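Recording demonstrations for the small chess task in simulation

Last updated 10/9/25 by Hilde Van Leeuwen

You will need Kovance installed, the small board scene loaded and a controller paired. If you haven't paired one yet, do that first and come back.

Each demonstration is a single chess move. The arm starts near the board, grips one piece, puts it on another square and backs off.
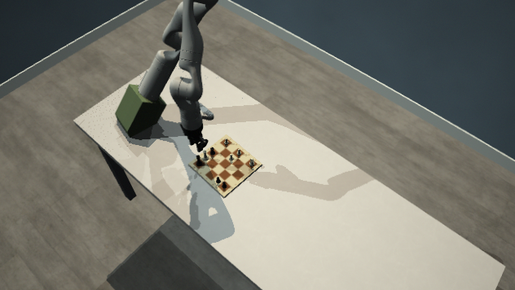
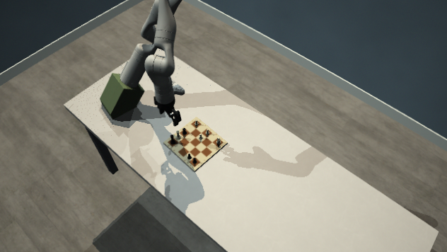 Both views have four black and five light pieces on the board.

1. Open a new session and type your name in the operator field. Spell it the same way every time. We had to merge three versions of Leire Alcaraz last June.

2. Pick a move from the task list. Only use moves marked open. The closed ones already have enough examples.

3. Press record, then wait a second before you touch the controller. The trimming script looks for that still section.

4. Bring the fingers down over the piece slowly. Come in from above if there are neighbours on both sides – a sideways approach will knock one of them over.

5. Close the gripper, lift clear of the tallest piece, and carry it across. Small corrections on the way are fine. Leave them in.

6. Set the piece down, open the fingers and raise the arm before you stop the recording.

Mark the result as good, poor or failed. Failed means the piece was dropped, ended up on the wrong square or tipped another piece. Keep failed recordings, as So-ying Chien uses them to train the success checker.

Reset with the shuffle button between recordings. It changes the lighting and the starting pose of the arm by a small amount. If you skip it, the learner sees the same start over and over and does badly on anything else.

A normal session is 42 recordings. The first training run needs 2,000 good ones, and poor ones don't go towards that total. Upload at the end of the session and check that the number on the server matches your own before you clear the local folder.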